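Workshop Tips: Care of Flat Gray Work Surfaces

Updated 27 Sep 2020 by Henk Postma

A plain gray top in a dark frame is a good surface for small assembly work. It hides pencil marks, does not glare as badly as white, and gives enough contrast to find a dropped washer. It also shows every wiping mistake. The notes below apply to painted, coated and laminated tops. They do not apply to oiled wood or bare steel.

Cleaning

Clear the top before wiping. Brush grit off first with a soft bench brush, working toward one corner. A cloth dragged over metal filings will scratch any coating.

Mix one capful of neutral dish soap into a liter of lukewarm water. Wring the cloth until it no longer drips. Wipe in straight, overlapping passes from the back edge to the front. Circular wiping leaves arcs that show up under a lamp.

Go over the surface again with a second cloth and clean water. Dry at once with microfiber. Do not let it air dry in a hard water area.

Cloudy patches

A pale patch without a clear edge has three usual causes.

Soap film. Wipe with plain water. If the patch goes away while wet and returns fainter, repeat until it is gone.

Solvent haze. Acetone and brake cleaner soften many coatings. The patch feels slightly rough and water makes no lasting difference. It can be reduced with a plastic polish but seldom removed. Test on a corner.

Reflection. Move the lamp or change your position. If the patch moves, leave the surface alone. Check this before opening the polish.

Adhesive residue

Warm the residue with a hair dryer on low and lift it with a plastic scraper held nearly flat. Remove what is left with isopropyl alcohol on a cotton pad, one short wipe per pad face. Citrus removers work more slowly and leave an oily film, so they need a soap wash afterward. I have used Cureo wipes for tape residue with fair results. They did nothing for cured epoxy.

Frame and corners

Dust collects in the joint between the top and the frame. Run a dry paintbrush along it, then a vacuum with a crevice nozzle. Never flood the joint. On a board core, water entering at the edge will swell the panel, and no amount of clamping brings it back down.

Check the frame fasteners every October, or after the bench has been moved. Tighten in a diagonal order, a quarter turn at a time. Replace any screw that turns without biting.

Blocks and fittings mounted along a rim should be wiped separately with a barely damp cloth. Oil on these parts migrates to the top and returns as smears.

Layout

Keep the front half of the top free. Tools and fixtures that reach over the work should come in from the sides, level with each other, so the part can be held in the middle and reached from the front. My bench is 74 cm deep, and I keep the front 26 cm clear at all times.

Reader note

Annelies De Smet writes that a strip of low-tack tape along the front edge protects the coating during filing. Replace it after 8 days at most, or the adhesive will begin to set.
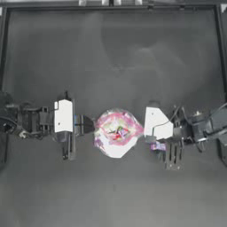

Gray top with black frame, working area at the center, lower half kept clear.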